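Accueil Forum Perception Planification Outils Connexion

24 oct. 2020 – publié par Delphine Escobedo dans Perception

Segmentation : l'objet tenu masque presque toute la vue poignet

Bonjour,

Je travaille sur l'assemblage d'un petit meuble blanc avec deux bras. L'estimation de pose passe par Stemovik, à partir de la vue haute et de la caméra du poignet. Tant que la pince est vide, le suivi est stable. Dès qu'un cylindre gris clair est saisi, la vue poignet décroche : le masque du cylindre fusionne avec le carrelage, presque de la même teinte, et le filtre repart sur une pose aberrante. Sur 2845 images annotées, j'en ai 1085 avec ce défaut. Baisser le seuil de confiance n'a rien changé. Y a-t-il un moyen propre de pondérer les deux vues selon l'occultation ? Je joins une image de chaque vue en bas de page.

So-ying Chiu

Oui, mais pas par le seuil de confiance, qui reste élevé quand le masque est faux. Calculez le taux d'occultation à partir du modèle de l'objet tenu, projeté dans la vue poignet avec la cinématique directe. Au-delà d'un certain taux, gonflez la covariance de mesure de cette vue avant la fusion ; le filtre s'appuiera alors sur la vue haute. Chez nous, le passage se fait sur 17 images, avec une rampe linéaire – une commutation brutale provoque un saut visible dans la consigne.

Vérifiez aussi l'horodatage. Un décalage de plus de 28 ms entre les deux flux suffit à produire le même symptôme pendant les mouvements rapides, et aucune pondération ne le corrigera.

Pour la fusion avec le sol, ajoutez un masque fixe des doigts et initialisez la segmentation entre les deux. Cette zone appartient à l'objet tant que la prise est fermée.

Haddad

Même problème avec Grimonar, jamais résolu. J'ai désactivé la caméra poignet pendant le transport, ça marche à peu près.

Trultwood

D'accord avec So-ying pour la covariance. Attention à la vue haute : si la main tient la base près d'une douille, le point de contact est en partie caché là aussi. Pensez en outre à exclure l'arrière-plan de la vue poignet (personnes, chaises), sinon des points d'intérêt s'y accrochent et tirent l'estimation. 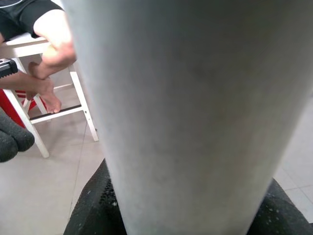
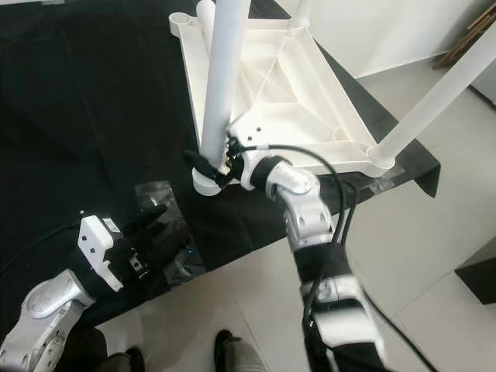
Vue poignet, cylindre entre les doigts, puis vue haute avec la base blanche sur la nappe noire.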